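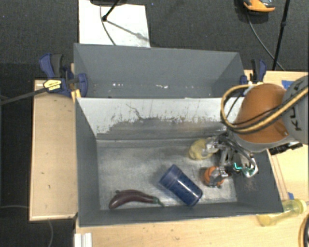
In Defense of the Messy Drawer

By Hermine Zaugg

My mother had a drawer in the kitchen, second from the bottom, that held everything the rest of the house had no place for. Rubber bands, birthday candles burned halfway down, a key to a padlock we had lost before I was born, soy sauce packets, a tape measure that wouldn't go back in by itself. If you needed something and couldn't think where it might be, you went to the drawer, and most of the time you came away with it (or with something close enough to get you through the evening).

I bring this up because I spent a good part of February getting rid of mine. I had read a couple of those cheerful books on home order, and I bought 14 little containers with lids and a label maker, and I sat down on the kitchen floor with a pot of coffee and sorted. Batteries here, string there, picture hooks in a tiny box all their own. It was lovely! I called my old friend Leopold Ammann and made him come over to admire it, and he stood there with his coat on and said, "Very nice, where's the tape?"

I couldn't find the tape. It took me three lids and a fair amount of muttering, and I've thought about that evening more than it probably deserves.

Sorting asks you to decide, ahead of time, what a thing is. Is a corkscrew a tool or a kitchen item? Is the spare button that came with a cardigan part of sewing, or does it belong with the cardigan? You make up your mind on a quiet afternoon, and then six weeks later you're a different person in a hurry, and you have to guess what the earlier one was thinking. The messy drawer never made me guess. I just stirred it around with my hand until the thing turned up, and along the way I'd run into a ticket stub from a trip we took 22 years ago, or a note in my mother's handwriting about a pie.

I do believe in order for some things. Medicines should be where you can put your hand on them in the dark, and so should the tax papers, and I'm fussy about my spices. But I think a home needs one spot where nothing has to explain itself, and I'd say the same for a week, or a garden.

So in the spring I took eight of the containers over to Leopold, who keeps seeds in them now and is very pleased with himself. The drawer has filled back up without any help from me. I put the tape in the front left corner, and it has already moved.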